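Section 4: Oiling and looking after your Mernus tabletop

The top leaves the Vodbridge workshop with two thin coats of oil. It needs a third once the table has stood in its room long enough to settle, and a fresh coat after that when the surface starts to feel dry to the hand. The legs and rails are lacquered and must not be oiled.

4.1 What you need

The tin of Buchanan hard oil supplied with the table
Two lint-free cotton cloths
The grey abrasive pad from the fittings bag
A bucket of water

CAUTION: Cloths soaked in oil can heat up and catch fire by themselves. Put used cloths in the bucket straight away, then dry them flat outdoors before throwing them out.

4.2 Before you start

1. Leave the table in the room for 11 days before the first oiling. Keep it away from radiators and stoves.
2. Check the levelling feet. Turn a foot anticlockwise to lengthen it.
3. Tighten the bolts under the top using the long hex key. Stop when the washer no longer turns. The slotted holes in the rails must be able to move a little. 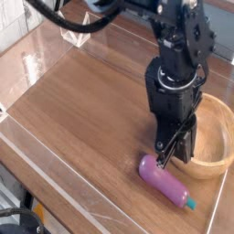
4. Wipe the top with a cloth wrung out in plain water and leave it to dry overnight. The grain may rise and feel rough.
5. Rub down the rough places with the grey pad, going with the grain. Do not use wire wool. Small bits of steel left in the surface can turn into black spots.
6. Remove the dust with a dry cloth.

Note: If your table has the extension leaf, oil the leaf on the same day as the main top. Leaves stored unoiled in a cupboard tend to end up a different shade.

4.3 Putting on the oil

1. Stir the tin well. Do not shake it.
2. Pour a small amount on to a cloth and work it in along the grain, one half of the top at a time. A 44 ml tin is enough for one coat on the standard top.
3. Do the edges and the underside of the overhang.
4. Wait 13 minutes.
5. Wipe off everything that has not soaked in, using the second cloth. Look along the surface towards a window. Any shiny patch needs more wiping.

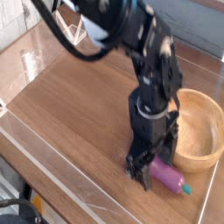 Morven Leckie asked whether a sticky patch can be saved after it has been left overnight, as hers had been. It can. Put a little fresh oil on the patch, rub with the grey pad until the old oil softens, and wipe dry. If it is still tacky the next day, do the same again.

6. Keep the table clear overnight. Avoid water on it for a week.

4.4 Daily use

Wipe up spills when they happen. Red wine, beetroot and strong tea will mark bare wood. Hot pans need a mat. Move bowls and vases now and then so that the wood darkens evenly with daylight.

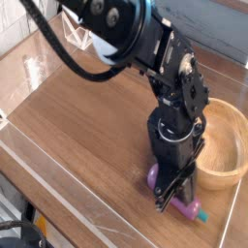 Fig. 3. Wooden tabletop, medium-brown grain.

4.5 White rings and small dents

White rings: rub with an oiled cloth and leave for a day. If the ring is still there, use the grey pad and re-oil.

Dents: lay a damp cloth over the dent and touch it with a warm iron for a few seconds. Let the wood dry fully before oiling. Do not try this on the legs.

Spare tins and pads can be ordered under part number 77.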